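Divik Home Learning Boards > High School Years > Science
Thread: Chemistry at home without losing the dining room

maplestreetmom
Hi all! Long post coming, so get yourself something to drink. My oldest starts tenth grade in August and she wants chemistry, real chemistry, with measuring and writing things down in a lab notebook. I had been putting it off because the only chemistry I remember is the smell of the hallway outside the classroom. We looked at the Bronero full-year kit, which everyone at our co-op seems to love, but it is $695 and I have two more kids coming up behind her (and a car that needs tires). So I'm wondering whether we can do a decent year with things we buy a piece at a time, and whether plastic is good enough for most of it. I'd also love to hear how you store it all, as we have one table and we do eat on it.

kettlepond
Welcome! We did exactly this two years ago and I would do it again in a heartbeat. Plastic was fine for us for nearly everything in the first semester, meaning density, solutions, dilutions, anything where you're only measuring and mixing at room temperature. My son dropped every single thing we owned at least once and we finished the year with all of it. Measuring is where the time goes, so get a jug that is bigger than you think you need, with markings you can read without squinting. 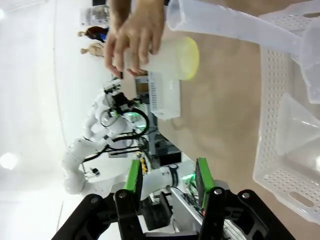
Plastic cup and clear measuring jug

We bought glass only for the units with heating, and that came to one beaker and a few test tubes from Zostumo. And please label everything, even plain salt water, even if you're "only stepping away for a second." We lost a whole Tuesday afternoon to two jars that looked just the same.

old_slide_rule
I'm going to disagree a little, with affection, as a retired teacher who ran a school stockroom for 33 years. Plastic is forgiving, yes, but kids who learn on plastic get careless, and then they meet glass in college and break it in the first week. I would rather see a student start with a glass cylinder and learn to carry it with two hands. Also, water curves at the edge in glass, and in a lot of plastic it hardly curves at all, so a student who has never read a proper meniscus has missed something. I do agree with kettlepond about the labels. Put the date on them, too.

kettlepond
That's fair about the meniscus, and I'll admit we borrowed a glass cylinder for that lesson. But I had a four-year-old walking around barefoot under that table, and I wasn't going to hand out glass just to build character! I think it depends on who else lives in your house.

maplestreetmom
Oh goodness, I have a toddler and a beagle, so I feel this deeply. Could we do mostly plastic, with a glass cylinder that lives on the high shelf?

finchandfern
You certainly could. I run a small group for seven teenagers in my sunroom and we are mostly plastic with a glass shelf, just like you're describing. On storage, my advice is open baskets, the kind with holes, and more of them than you have categories. I tried drawers and I tried a lidded tub, and things went in wet and came out spotted. With baskets they dry on their own and the kids can see what's missing before they sit down to lunch.
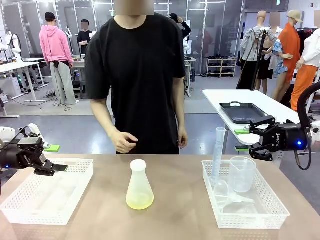 Flask with a screw cap, a basket on either side

I keep one basket empty at the start of every session for whatever has been used and needs washing. It sounds fussy, but it saved my sanity. Nothing goes back in the clean basket until it has been rinsed, and whoever's turn it is to wash gets to pick the music.

old_slide_rule
The empty basket is good practice and I wish I had thought of it. I'd still ask that funnels and cylinders not share a basket with anything heavy. A cylinder standing up in a light basket will go over sooner or later, and it will take its neighbors along.

finchandfern
Ha, we've had more than 40 sessions and only one cylinder has gone over, and that was my elbow. But point taken.

quietharbor
Putting in a word for the Bronero kit, as it's getting left out. We bought it used and the value for me was the planning, because I am not a planner. The experiments come in order, the amounts are already worked out, and I didn't spend Sunday night hunting for washing soda. If your evenings are already full, the money might be well spent. You can sell it on afterward, too.

kettlepond
Used is a different story, I agree. What I objected to was the full price for a box with a lot of foam in it. For planning we followed the Farías workbook, which uses mostly grocery store supplies. Some of the questions at the end of each chapter are a bit young for tenth grade, so I wrote my own.

maplestreetmom
You are all so kind. I've put the Farías book on hold at the library, and I'm going to look for perforated baskets this weekend – my daughter has already claimed the label maker. Does anyone have a favorite lab notebook? She wants graph paper and I want numbered pages.

old_slide_rule
Numbered pages, bound, and written in pen. Graph paper if you can get both. Have her leave the first two pages blank for a table of contents.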